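Reading Light and Shade: Notes for Week 4
Evening course in drawing and painting, Drarkthorpe Adult Learning Centre

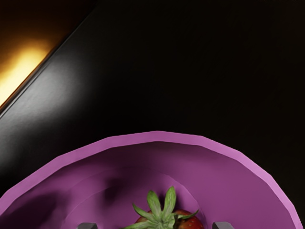
Last week we worked with matt objects, the plaster ball and the paper cone. On such objects the tone changes slowly and the eye can follow it. This week we go to the shiny ones, and many of you will find that your usual habits do not help you much. Please read these notes before the class, and bring them with you, as I will refer to the section numbers.

1. Two kinds of reflection

When light falls on a surface, a part of it is scattered in all directions. We call this diffuse reflection. It is the reason why a plaster ball looks almost the same when you move your chair a little to the left. Another part leaves the surface in one main direction, as a ball leaves the side of a billiard table. We call this specular reflection, or in everyday words, shine.

Nearly every object shows both kinds together. Chalk has very little shine. Polished black stone has very little of the diffuse part, so almost everything you see on it is a reflection of something else. For this reason I ask you not to think of black as the colour of a shiny black thing. It is better to think of it as a poor mirror.

2. The angle

The rule is old and simple. The light leaves the surface at the same angle at which it arrived. If you want to know what will appear at a certain place on a flat shiny table, imagine the room turned upside down under the table top, and look through the top as if it were a window. You can do this exercise at home with a baking tray and a candle. Move your head up and down slowly and watch how the reflection of the flame travels.

There is a second rule which beginners often miss. A surface reflects more strongly when you look along it than when you look straight down at it. Stand beside a pond and look at your feet, and you see the bottom. Look across to the other side and you see the sky. The same happens with varnish, glass and a wet road. In your drawing, a shiny table top will therefore often be lighter at the far side, even when the lamp is not there.

3. Sharp and soft highlights

A highlight is a reflection of the lamp. On a very smooth surface it has the shape of the lamp, with a clear outline. On a surface with small scratches or grain it becomes wider and weaker, and its outline is lost. Students usually draw every highlight as a small white spot. Please look first. Ask yourself where it begins, where it is strongest, and how it ends.

A soft highlight must be made with many steps of tone. With the Zurneo pencils from the course box, I recommend that you start with the 4B for the dark parts and leave the paper untouched where the sheen is strongest. Then work from the dark towards the light, never the other way. If you use charcoal, take the Tipoki putty rubber and press it, do not rub. Rubbing pushes the black dust into the paper and you will not get it out again.

4. Warm light

The lamp in our room gives a yellow light. Those who paint should remember that a warm lamp does not make everything orange. The parts that are turned towards the window in June, when it is still day at our hour, will look bluish beside it. On coloured objects of a dull kind, the warm light mixes with the colour of the object. On many shiny objects, for example glazed pottery or varnished wood, the highlight keeps the colour of the lamp. Metals such as brass and copper are the exception, and they colour their highlights.

Keep your mixed tones in a row on the side of the sheet. In my own studies I make the row first and paint second. Noeline Trevaskis, who taught this course before me, made a row of 142 greys on one long strip of card. It hangs in the corridor beside the sink and is worth ten minutes of your time.

5. Edges

The edge of a shiny object is often more important than its surface. A table edge is almost never perfectly sharp. It is slightly rounded or cut at an angle, and this narrow strip faces another direction than the top, so it catches another part of the room. A thin light line along a dark shape can explain the whole thickness of the object. But the line must change along its length. If it is equally bright from one end to the other, it will look like wire.

6. Work for this week

Make two drawings of one shiny object on a plain cloth. For the first, put the lamp behind the object. For the second, put it next to your shoulder. Do not move the object between the drawings. Paper of 80 grams is too thin for the charcoal version, please use the heavier sheets.

Write under each drawing where the lamp was and how high your eyes were above the table.

Those who have time can read the chapter on lustre in Keegan Halliday's book, which is on the shelf behind the door. The shop Zindia has the heavier paper and is also open on Sunday until noon.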